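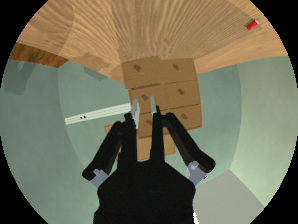
Gripper at the drawer unit, sim render.

February, notebook, late afternoon

Second pass on the celebrity divorce stories. Dromorex says its tagger can tell a claim that comes from a court filing from one that comes from a rep or "a source close to." I don't believe it yet. The full pull is 2237 items, and it marked 947 as court-backed. That's far too many. Most gossip pieces never get near a filing, they quote another site that says it saw one.

Read 22 of the court-backed ones by hand, picked from the Mbeki folder. Only six name a document I could go and look up. The rest say things like "according to legal docs" and stop there. One has a spousal support figure that changes between the headline and the third paragraph. Tagger gave it full marks.

Reran with the Mindham word list switched off. Barely moved. So it probably isn't the list. My guess is it sees "judge" or "custody" near a dollar sign and calls it done.
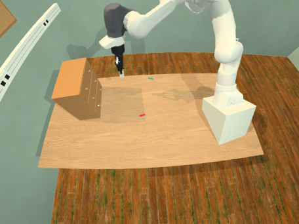

The Millberg set is worse, mostly breakup stories where the rep's denial comes in a day after the first post. The tagger merges the two into one item and keeps whichever has more legal words, which is nearly always the accusation. So the denial vanishes. A typical one has a singer "ordered to pay," and the only thing behind it is a request from the other side's lawyer. A request is not an order. It's like that fingertip just off the tabletop – close, but I wouldn't log it as contact. I want separate labels for requested, ordered and paid, and I want the denial kept as its own row.

To do:
– relabel the Mbeki items with the three labels
– ask Dromorex what their test stories were, and who labeled them
– check whether reposts of one story are being counted as separate sources (I suspect yes)

No accuracy number goes in the write-up until the first of those is done. The one on their slide stays out altogether.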